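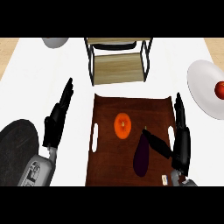

Section 3. Setting Up the Tray Table Cell in the Simulator

Welcome back! If you have worked through the first two sections, you have the Clolley software installed and a license key that it likes, and now comes the part most people have been waiting for, which is getting the two-armed robot and its table ready to do some work. Set aside a quiet hour for this the first time. After that you will probably get through it in the time it takes to drink a cup of coffee.

Everything in this section happens in the simulated cell. If your group also has the real Forerberg arms, please leave them switched off until you reach Section 5 (we mean it, and there is a caution further down that says so again).

Before you start

You will need the table file, the object set named Panasiuk Kitchen, and the hand settings saved at the end of Section 2. Close any other cell you have open. The software will let you run two at once, but the hands get slow and jerky and you will spend your afternoon chasing a fault that isn't there.

3.1 Loading the table and the tray

1. From the Cells menu, choose New, then Two Arms, then Tray Table. Give it a name you will recognize next month.

2. Wait for the white table to fill in. On older computers it can come up gray for a little while, and that's fine.

3. Open the object set and bring in the serving tray first. Set it down in the middle of the table with one handle slot toward each arm. If the slots face toward and away from the robot, turn the tray a quarter turn before you go on.

4. Now bring in the orange and the eggplant and place them on the tray. Put the orange nearer the left handle and the eggplant nearer the right one, with its stem end pointing away from the robot.

5. Add the background pieces: the bowl, the plate with the apple, and the chair. They belong past the tray, or well off to the side, where neither arm will sweep through them.

Note: Do let each object settle before adding the next. If you drop them all in together, the orange has a way of rolling off the table, and then you get to start over at step 3.

3.2 Setting the resting position of the hands

6. Click the left arm and choose Rest Beside Tray. The hand should stop over bare table to the left of the tray, fingers pointing toward the far side, not touching anything.

7. Do the same for the right arm. This hand sits closer in, right by the tray's edge, and from the head view it will cover a bit of the rim. You don't need to fix that.

8. Save the position. The software offers you slot 32 by default, and we suggest you keep it, as the later sections of this manual all call on that slot by number.

Caution: Never copy a resting position from the simulator to real arms without going through the clearance check in Section 5. The simulated table doesn't mind being hit. Yours will, and so will the fingers.

3.3 Checking the thumb reach

This is the step folks like to skip, and it is the one Ivan Semeniuk on our support desk would most like you to do, because it catches a badly set hand before you have built a whole week of runs on top of it.

9. Select the right hand and open the Thumb panel.

10. Move the thumb slowly toward the eggplant until the tip meets the stem end. Use the small arrows for the last little bit. The slider is too eager.

11. Look at it from the head view and again from the side view. From above, a thumb that is hovering and a thumb that is touching look very much alike, so trust the contact reading in the panel over your own eyes.

12. If the reading stays at zero, open the hand settings and look at the thumb offset. It should read 236. Type it in by hand if it doesn't, press Apply, and try step 10 again.

13. Back the thumb away, and make sure the eggplant stays where you left it. If it creeps along with the thumb, lower the grip setting one notch.

Note: Message 739 means the hand and the tray are sharing the same space. Raise the arm a touch, clear the message, and carry on. You haven't broken anything.

3.4 Saving your work

14. Choose Save Cell, and then Save Copy. Keep the copy somewhere other than the Stirkberg shared folder, which gets tidied every July.

With the copy saved you can close the cell or leave it open and turn to Section 4, where the right arm makes its first lift.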